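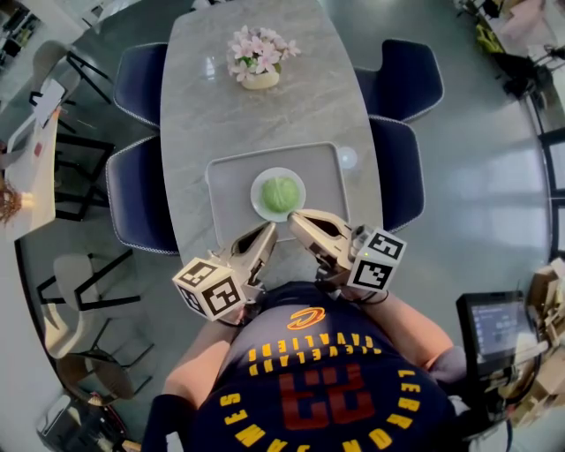 Let the Dining Table Do Some Work

By Marisol Quispe

A cabbage on a plate is a perfectly good thing to find on a dining table at three in the afternoon. I grew up in a house where the dining room was for Sundays. The other days you walked past it. My mother had six padded chairs in there and I doubt they got 90 hours of use in a year.

I think that's a waste of the best table in the house. Most of us have a kitchen counter the size of a door, with a toaster and a dish rack already on it. Then we have a long table in the next room, with good light and chairs on both sides, and we put fake flowers on it and leave it alone.

I have nothing against the fake flowers. A small white pot of pink ones can stay at the far end all year and it takes up no room to speak of. The near end is where you put a tray, and on the tray a plate, and on the plate whatever you're dealing with that day. Cabbage, beans to snap, a bag of garlic. When you finish, the tray goes back to the kitchen with the scraps on it.

My neighbor Ovidiu Pascu disagrees. He paid $748 for his table, a Hirnau with a marble top, and he says acid and knives will ruin it in a year. He's right about the knives. I don't cut on mine without a board, and I wouldn't put lemon near real stone. But pulling the leaves off a cabbage never hurt a table, and most of what we do to vegetables before cooking is that kind of job – pulling, sorting, peeling into a bowl.

The chairs are a better argument. Dark upholstery hides a lot, but light piping along the edge shows every thumbprint, and I have four chairs like that. I wipe them down with a damp cloth about once a week and it takes less time than ironing a tablecloth, an item I gave away in June.

What I like most is that people sit down. In my kitchen one person works and everyone else stands in the doorway. At the table my sister-in-law will pull out a chair and start on the beans without being asked. We have done some 21 pounds of beans that way this spring, and dinner on those nights is still at the same table, an hour later, after a wipe.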